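Progress report, June – storeroom access and stock control, Jastia site
Prepared for Gulta by Ashok Bhatt 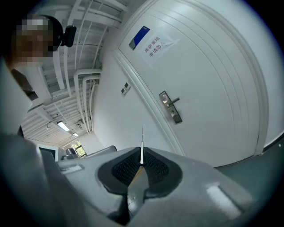 Transfer of stock from the Bornelton store to Jastia is complete, and 2,342 items are now entered in the register. Access is limited to staff on the key list. The storeroom door carries a paper notice in Chinese, 库房重地 / 非请勿入 (storeroom, restricted area – no entry without permission), taped up beside the blue plaque. A permanent sign in Chinese and English is on order from Giannakopoulos. The lever handle and lock plate will be kept.

Open items:
Relabeling – 577 items still carry Bornelton codes.
Keys – 2 to be returned by former key holders.
Register audit – first check due 30 days after relabeling ends.

No change to the budget is requested.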